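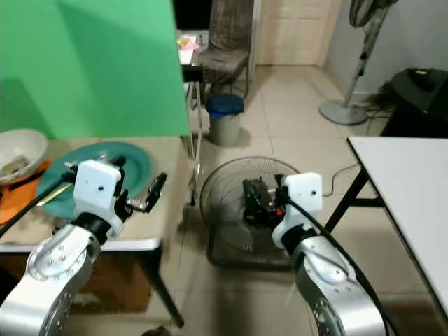 The table with its teal plate and white bowl, and a floor fan lying face-up on the tiles. Photo: Roland Dunmore

Prunden table-setting classes draw questions over $668 fee

11 July 2019

A Prunden business that charges $668 to teach people how to set a table and clear it again says enrolments are healthy. It would not say how many people have finished the course.

Kosby, which runs the 19-session program out of a rented room in Grarkell Street, describes it as "practical home training" for people moving into their first place, older residents living alone and anyone who wants to feel more capable around the house. The brochure promises "lasting household confidence" within 90 days. It does not explain how confidence is measured, or by whom.

The room itself is modest. There is a beige table with a light wooden top, a large teal plate with a thin gold-coloured utensil near the rim, and a white bowl on an orange mat. A chair draped in brown checkered cloth sits against the far wall, not far from a grey bin with a dark blue lid. A green backdrop hangs behind the table. Heating and cooling were mentioned in the brochure as "fully catered for", a phrase that may be doing a lot of work for a floor fan and a standing fan.

Founder Jagadeesh Pai defended the price and the setting.

"People expect a showroom kitchen and then they go home to a card table," he said. "We teach on ordinary things. A plate, a bowl, a mat. If you can lay that out properly and put it away properly, you can do the rest."

Asked what the rest was, Mr Pai said later sessions covered laundry, pantry order and "flow". He offered to send a full outline. It had not arrived by deadline.

Xóchitl Rosales, who paid for the course in full, said she enjoyed the company but had expected more for the money.

"I learned where the bowl goes," she said. "I had a fair idea where the bowl went."

Another participant, Hermenegildo Solís, was kinder. He had never kept house before his wife went into care, he said, and the repetition suited him. He now eats at the table most nights – before, it was the couch. He thought the fee was steep all the same, and said he would have stopped at the halfway mark if part refunds had been on offer.

They are not. Kosby's terms allow a full refund before the first session and nothing after it. Mr Pai said the policy was "standard across the sector". He did not name another business in the sector.

Citlali Trujillo, who runs free cooking and home skills mornings at the Bermúdez neighbourhood house, said she had no quarrel with anyone teaching the basics, though she would like to see the claims on the brochure backed up.

"If it works in 90 days, show us the people it worked for," she said.

Kosby's next intake opens later in July. Mr Pai said the price would stay the same.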